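Putting the café back together: the gallery

Well, the new floor is in, the chairs are out of storage and I have spent most of the week shuffling furniture about and changing my mind! Lots of you asked to see how it's all coming along at Peixoto, so I'm putting everything on one page, with a bit of chat as we go. I'll add to it whenever I get a spare half hour (don't hold your breath, we open again in April).

The tiles first, as they caused the most arguments. I wanted pattern everywhere, wall to wall, and Armindo talked me down to having it in patches with plain floor between. I sulked for a day and then came round to it. The grey and white goes with practically anything, and the plain bits give your eyes somewhere to rest. Conceição still says it reminds her of her grandmother's hallway, and I've decided to take that as a compliment.

Then the chairs. I'd had my eye on mint green metal ones for ages, and when Custódio rang to say a place two towns over was clearing theirs out, I was in the van before he'd finished the sentence. They're second-hand, so the paint has had a bit of a life already, but I like them better for it. Nine euros each! I'd have paid double, although please don't tell him that.
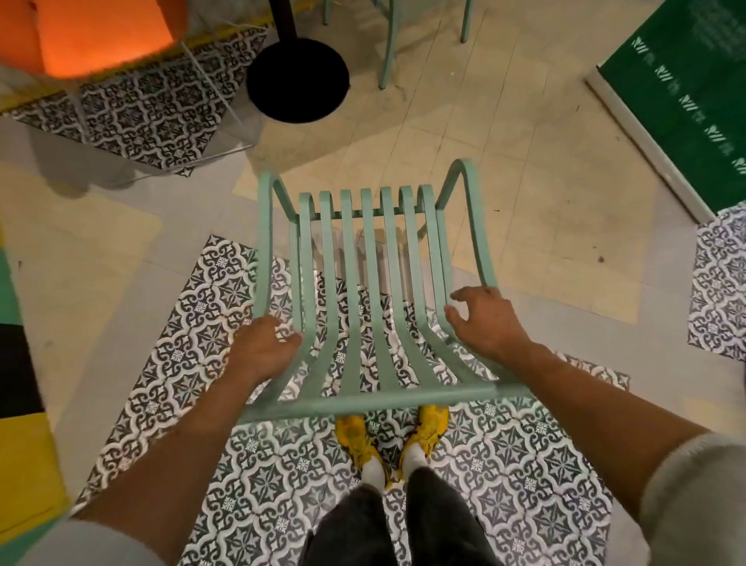
Moving them is another matter. I've tried them in rows, in pairs, pushed up to the window and pulled back again, and the trick is to take hold of both arms and tip the whole thing towards you before you lift. Drag them and you get a screech that brings the neighbours out. I've ordered 100 little felt pads for the feet from Dudano, so with any luck that'll be the end of it.

The slatted seats worried me a bit, I'll admit. Nuwan sat in one for an entire lunch to test it for us (he had two puddings, all in the name of research) and said he'd happily stay for a coffee. I may still get some thin cushions for the winter. Conceição is keen on mustard and I'm keen on anything that washes at sixty.

Mixed in with the green we've got some orange seats as well. Bernardo thought I'd lost my mind when I showed him the two colours together, but he went quiet once they were in the same room, and I'm counting that as a win. I was never after a matching set. The old place had everything in brown and you felt sleepy before you'd even seen a menu.

Still to do: the shelf behind the counter, the hooks for coats, and the wobbly table that we've all been folding napkins under for years. If anybody has a decent recipe for getting grout haze off tiles, leave it in the comments, as I've been over one corner three times now and it comes back every morning to spite me.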